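Section 11: Working alongside the Nirnell arm

Read this before your first shift at the bench. The brochure says the arm "frees staff for better work". At Fasari it has freed us for resetting trays. 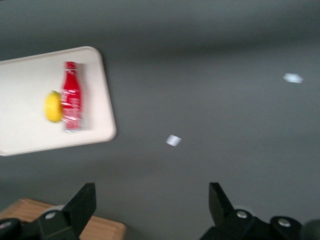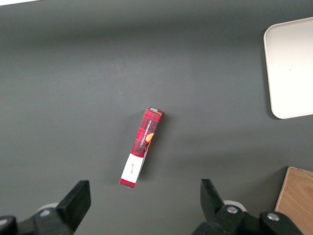

Grey table, off-white tray, two black fingers.

1. Check the order on the Celenora screen. Boxes and bottles need different grip settings, and the arm will not query a wrong one.

2. Set each item within reach of the fingers. Leave a clear gap between items.

3. Step back behind the line and press Start.

4. Stay at the bench. The arm was sold to us as needing no minder — ignore that.

5. If an item is dropped, press Stop, wait for the amber light, then clear it by hand.

CAUTION: Never reach between the fingers while the amber light is flashing. Open fingers can close without warning.

Note: The counter resets at 2000 picks. Write the figure down first, or your Saturday total is lost.

Note: Packing breaks remain 18 minutes. A faster pick rate does not shorten them, whatever the dashboard suggests.

Report faults under code 1845. Keep the hand-packing bench stocked; you will need it.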